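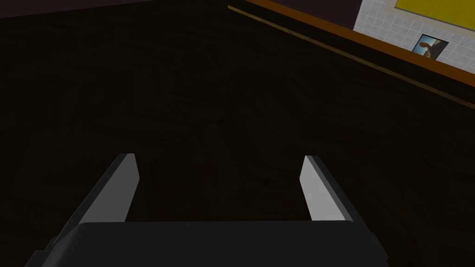

Open two-finger gripper, computer rendering

Call for participants: bereavement and daily routine

Hubmann is recruiting adults widowed before the age of 50 for an interview study on sleep, meals and paid work in the first years after a partner's death. Participants complete one online questionnaire and two phone interviews – each lasting up to an hour.

Requirements: partner died at least six months ago; fluent English; not enrolled in another bereavement study. Interviews run until March 2026. Participants may withdraw at any stage. Compensation is $500, paid after the second interview.

Contact: Rosalie Fuchs, study coordinator. Quote reference 1265.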